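Home Kitchen Money Workshop Garden Contact

Keeping a small loan and its paperwork straight at home

Reading time: 3 minutes

A small business loan usually arrives with more paper than people expect. There is the agreement, the repayment schedule, a savings passbook or account card, and often a leaflet for whatever insurance comes bundled with it. Most of us put the whole lot in a kitchen drawer and look for it again when something goes wrong. The tips below are for people who run a trade from home, such as baking, sewing or phone repair, and borrow small amounts to do it.

Start with one folder per loan. Write the lender's name, the date you signed and the date of the last payment on the front. When the loan is paid off, ask for a letter saying so and put it in the same folder. Do not throw the folder out that week. Keep it for as long as you keep your tax papers.

Copy the repayment schedule by hand onto a sheet of paper and tape it inside a cupboard door you open every day. Printed schedules tend to be small and gray, and nobody in the house reads them. Write the due date, the amount and a blank space for the receipt number. Fill in the space on the day you pay.

Pay a few days early if you can. My own loan was 2,810 over a year, and I set aside part of each day's takings in a jar with a screw lid. On slow days I put in less and wrote down what was missing. The jar went to the branch every 30 days. If I had waited for a good week to cover the whole payment, I would have been late by July.

Keep business cash and house cash apart. Two jars will do, or two envelopes. If you take flour money for bus fare, leave a slip in the jar with the amount and your initial.

Read the insurance leaflet before you need it. Look for these things:

- who is covered (you only, or you and your family)
- whether cover stops when the loan is paid off
- how many days you have to report a claim
- which papers they want with the claim
- whether you need to call before going to a clinic

Underline the claims number and copy it to the cupboard sheet. Save it in two phones.

Receipts printed on shiny thermal paper fade, faster still near a stove or a window. Photocopy the ones that matter, or copy the details into a notebook, and keep the original clipped behind the copy. Do not laminate them. The heat turns the paper black.
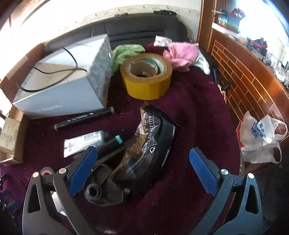
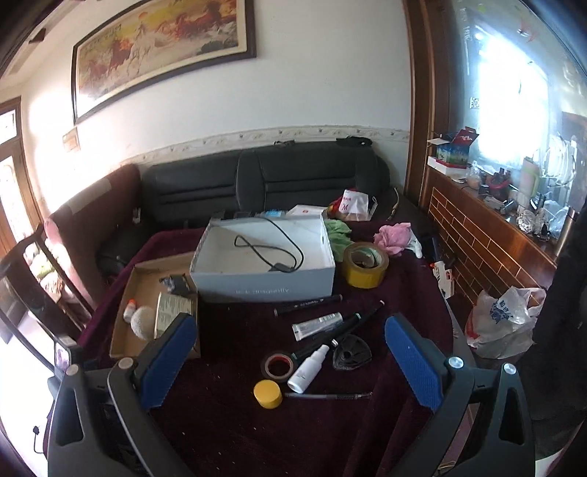
Triin Toom wrote in to say that her lender would not accept a photo of a receipt when a payment went missing from her account, and that only the stamped slip settled it. She now keeps every slip until the next statement comes, checks them off one by one, and staples them to the statement.

Statements deserve ten minutes at the kitchen table. Check the opening balance against the last closing balance, then each payment against your slips. Look for charges you do not recognize. I once found a charge of 115 marked "service" that belonged to another customer. The branch took it off, but I had to go in with the statement and ask.

If you belong to a borrowing group, keep your own record even when the group leader keeps one. Ask her to initial your line when you hand over the money. It takes a moment and saves arguments later.

Before you sign for a second loan, write down three figures: what you still owe, what the new payment will be, and what you earned in your worst month last year. If the payment does not fit in the worst month, ask for a smaller amount or a longer term. A loan officer will often agree to one of them if you bring the figures with you.

Tell one other adult where the folder is. If you are in the hospital, somebody else has to find the policy and make the call. It helps to write the name of your branch and your customer number on the front as well.

COMMENTS

Reinaldo Camargo
The cupboard door idea works. I used a calendar before and my kids drew on it.

Dilani Jayasinghe
Please add that you should check the spelling of your name on the insurance form. Mine had one letter wrong and the claim took an extra 3 weeks.

Reginald Holloway
Does anyone know if you can ask for the payoff letter later? I finished mine a while back and never got one.

Dilani Jayasinghe
Reginald, I asked for mine long after and they printed it at the counter. Take your ID.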